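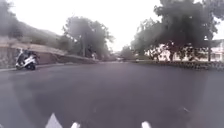 Ob denn wirklich alle in der langen Kurve am Hegedűs-Hang so dicht am Bordstein fahren müssten, fragt uns eine Leserin nach dem letzten Rundbrief, und ob man dort nicht wenigstens einmal darüber reden könne, wie sich Roller, Autos und Leute zu Fuß besser miteinander vertragen. Der Gehweg sei an der Mauer nun einmal schmal, und wenn sie mit dem Einkauf nach Hause gehe, habe sie es gern, wenn man sie vorher sieht.

Liebe Leserin, darüber reden wir sehr gern, und zwar gleich ein bisschen ausführlicher, denn die Kurve gehört zu den Stellen in Eltitham, an denen fast alle von uns regelmäßig vorbeikommen und zu denen fast alle eine Meinung haben. Wer den Hang entlangfährt, kennt das Gefühl: Die Fahrbahn ist breit, der Asphalt glatt, die Straße schwingt sich weit nach links, und die lange Steinmauer mit ihrer helleren Abdeckung zieht einen geradezu mit. Man rollt und rollt und merkt erst beim Blick auf den Tacho, dass man die erlaubten 30 längst hinter sich gelassen hat. Uns in der Redaktion ist das auch schon passiert, wir geben es zu!

Für alle, die auf zwei Rädern unterwegs sind, haben wir ein paar Dinge zusammengetragen, die bei unserem Treffen im April zur Sprache kamen. Viele fahren mit dem Roller aus Höflichkeit ganz außen, damit die Autos vorbeikommen. Das ist nett gemeint, aber gerade vor der Mauer bleibt dann wenig Platz, falls jemand vom Gehweg auf die Straße tritt oder im Rinnstein nasses Laub liegt. Besser ist es, eine ruhige Linie mit etwas Abstand zum Bordstein zu halten und sich von hinten nicht drängeln zu lassen. Wer überholt werden möchte, kann das nach der Kurve auf dem geraden Stück immer noch haben. Und bitte auch an trüben Tagen mit Licht und, wenn es irgend geht, mit einer hellen Jacke oder einer Weste darüber - dunkle Kleidung verschwindet bei bedecktem Himmel vor Mauer und Böschung schneller, als man meint.

Wer zu Fuß geht, hat es am Ende der Mauer am schwierigsten, bei dem hohen Baum mit der breiten Krone. Dort bleiben viele kurz stehen, um zu verschnaufen oder auf Nachbarn zu warten, und von der Fahrbahn aus sieht man sie manchmal erst spät. Wir möchten niemandem das Verschnaufen verbieten (der Hang ist steil genug, und im Sommer gibt es kaum ein schöneres Plätzchen), würden aber empfehlen, ein paar Schritte weiterzugehen, bis man die Straße in beide Richtungen gut überblickt. Zum Überqueren eignet sich die Stelle ohnehin nicht. Der kleine Umweg bis zur Haltestelle dauert mit Kinderwagen 4 Minuten, wir sind ihn eigens abgegangen.

Zur Mauer selbst erreichen uns auch immer wieder Fragen, meistens von Leuten, die gern darauf sitzen würden. Schön ist sie ja, mit ihren rauen, bräunlich grauen Steinen und dem Gras, das dahinter den Hang hinaufsteigt. Trotzdem die Bitte, Kinder nicht auf der Abdeckung balancieren zu lassen und die Böschung nicht als Abkürzung zu nehmen. Im Frühjahr haben wir dort 21 Blumenzwiebeln gesetzt, von denen immerhin fünf den Trampelpfad überlebt haben. Im nächsten Jahr versuchen wir es noch einmal, ein Stück weiter oben.

Dann noch ein Hinweis für alle, deren Roller nach den kalten Monaten etwas Zuwendung braucht: Die Werkstatt Voltidia sieht sich im April wieder Bremsen, Reifen und Beleuchtung an, ohne Termin und gegen eine Spende in die Kaffeekasse. Bringt etwas Zeit mit, erfahrungsgemäß wird viel geplaudert. Wer warten muss, bekommt nebenan im Café Ata einen Tee und, wenn man früh genug kommt, noch eines von den Sesamkringeln. Die sind gegen Mittag meistens weg.

Über ein Hinweisschild am Anfang der Kurve wollen wir beim nächsten Treffen sprechen. Es gibt Stimmen dafür und solche, denen die Straße schon jetzt genug Schilder hat, und beide Seiten haben gute Gründe. Kommt also gern dazu, auch wenn ihr nur zuhören möchtet, oder schreibt uns vorher ein paar Zeilen, so wie unsere Leserin es getan hat. Besonders freuen wir uns über Beobachtungen von denen, die morgens zur Schule oder zum Bus gehen, denn um diese Zeit schläft die Redaktion meistens noch. Zettel können wie immer bei Ata an der Theke abgegeben werden.

Redaktion Rundbrief Eltitham, 2024-12-18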